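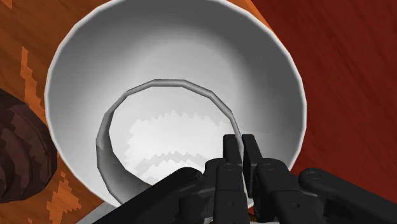 Ifeoma Wike says we have been boiling the galls too hard, and that the old ink makers would have left them to sit in cold water for days and gone off to do something else.

Friday, October. Iron gall ink, second batch.

She may well be right! The first batch (boiled, strained, vitriol added the same afternoon) writes a good gray and darkens overnight to a decent black, but it's thin. It skates over the Gultau paper and pools at the bottom of every downstroke. So this week I split the galls and tried both ways.

Batch A: 128 g galls from Olatunji, cracked with the hammer inside a cloth bag, 2 liters rainwater, simmered until reduced by half. Brown, smells like strong tea and wet bark.

Batch B: same weight, same water, cracked a bit finer, left cold with a lid on since Monday. It grew a skin of mold by Wednesday, pale and fuzzy. The Grorkelell recipe book (the 1877 one, with the torn index) says to welcome the mold and stir it in. I skimmed half and stirred in the rest, out of cowardice.

Filtered both this morning. B is the darker of the two even before any iron goes in, and I am very pleased about it. On a white tile the drop looks almost like syrup, with an orange edge where it spreads.

Added the vitriol in small spoonfuls. I do love this bit – the whole jar turns from brown to violet-black on the first stir, and I still call people over to watch. Gum arabic last, dissolved separately in warm water, because lumps of it in the jar took me an hour to press out last time. 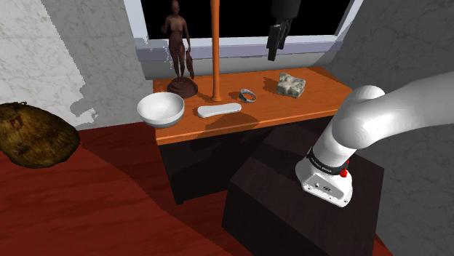 The window end, October.

Writing tests, steel nib and goose quill, Gultau paper and the cheaper Ullunberg stock:

A, steel: clean line, slightly pale, no feathering on Gultau, a little on Ullunberg.
A, quill: blobs at the start of each stroke. Could be my cutting.
B, steel: beautiful. Dark within a few minutes, hairlines hold.
B, quill: beautiful again, and it lasts nearly a full line of writing per dip.

I wrote out the whole first page of the recipe book with B and then kept going onto the second, which wasn't in the plan. My hand is cramped and my thumb is black. Worth it.

Things I don't trust yet: B has more gum in it than A, by my own mistake (I tipped in the leftover), so the better flow might be gum and have nothing to do with the mold. Also the nib for A had been used all week and the one for B was new out of the box. Next time same nib, wiped between.

Acid check with the paper strips: both strongly acid, as expected. I've put a few crushed eggshells into a small sample of B to see whether that calms it down without dulling the color. Fizzed nicely.
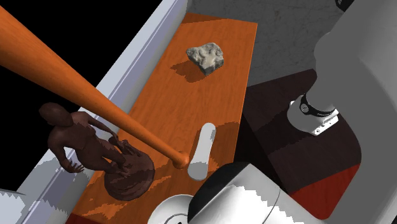
Behrouz Rezaei would rather we leave the eggshells out altogether, as he has seen them turn a good ink brown inside a month, and he suggests a weaker dose of vitriol from the start.

Fair point, and easy to try. I'll make up batch C cold like B, with a third less vitriol, measured gum, and no shells. The eggshell sample can stay on the shelf anyway so we can see who wins.

Still to do: order 200 g more galls, the bluish ones with no exit holes if they have them. Strips of B into the light box, half covered with card. Relabel the jar that just says INK.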